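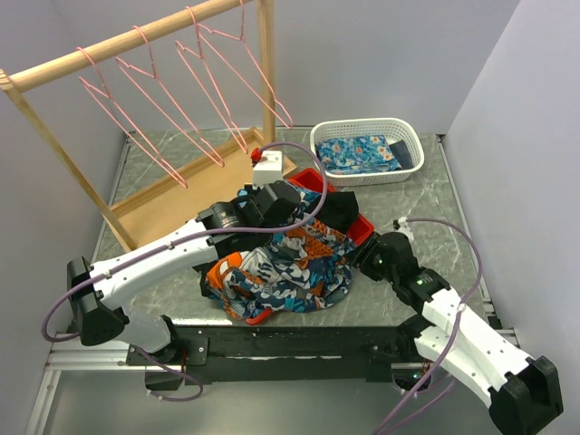

Prurkatska Chapel and Burial Ground: Frequently Asked Questions

When was the chapel built?
No foundation record survives. The lower courses of the nave are laid in undressed fieldstone with a lime mortar containing crushed shell, and are assigned to the first building phase. The chancel is a separate structure, butted against the east wall of the nave without bonding. It must therefore be later, but the interval between the two is not known.

Is the tower original?
No. The tower stands on a rubble footing that cuts through eight earlier graves. Its upper stage was taken down after storm damage and rebuilt to a lower height. The change in masonry is visible from the south side as a band of smaller, greyer stone.

Who was Lida?
Lida is the name given in local tradition to the woman said to have endowed the chapel. The earliest written mention is in the Ronovby rental, where a parcel of land is entered as "Lida's portion". The rental does not connect the parcel with the chapel. That link first appears in a much later parish account and should be treated with caution.

Does the grave slab in the chancel belong to her?
There is no evidence for this. The slab carries an incised cross with expanded terminals and no inscription. It was moved at least once, as the wear pattern does not match its present orientation. The burial beneath it has not been excavated.

What is the Hamdy survey?
The Hamdy survey is the standard measured record of the site. It comprises plans at two scales, elevations of all standing walls and a numbered catalogue of 713 worked stones, including those reused in field walls outside the burial ground. Stone numbers quoted on the site panels are Hamdy numbers.

Why do some stone numbers have a letter after them?
A letter indicates a fragment later found to join a stone already in the catalogue. The original number was kept and the fragment was added as a suffix.

Has the site been excavated?
In part. A trench was opened along the north wall of the nave under the direction of Abdelilah Belkadi, and a second across the line of the enclosure ditch. The finds archive holds 3739 entries, most of them animal bone, iron nails and undiagnostic pottery. The interior of the tower was not investigated.

Was there a monastery at Prurkatska?
This was proposed on the basis of the curved enclosure ditch. Belkadi's report found no domestic structures within the excavated part of the enclosure and described the question as open. The older guidebook, which labels the site a monastery, has not been revised.

How do I reach the chapel?
From the gravel car park at Ronovby, follow the marked track for 400 metres to the burial ground gate. The final section is uneven and not suitable for wheelchairs. Dogs must be on a leash.

When is it open?
The burial ground is open at all hours. The chapel interior is unlocked from April and closes for the winter. There is no lighting inside.

Can I make rubbings of the carved stones?
No. Rubbing, chalking and wetting of the stones are not permitted. Photography for personal use does not require permission. Requests to reproduce drawings from the Hamdy survey should be made in writing, quoting the stone number and the intended use.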